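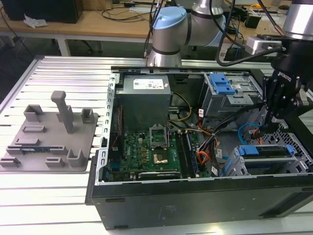

Torre de sobremesa abierta sobre mesa de perfiles de aluminio.

Drimex amplía a 50 municipios su servicio de reacondicionamiento de equipos informáticos. Desde diciembre, los centros de Plikov y Follside admitirán lotes a partir de 10 unidades, con un plazo de diagnóstico de 20 días. El ejercicio anterior se cerró con 3139 equipos tramitados —sobremesa y portátiles—. La logística de recogida corresponde a El Fassi.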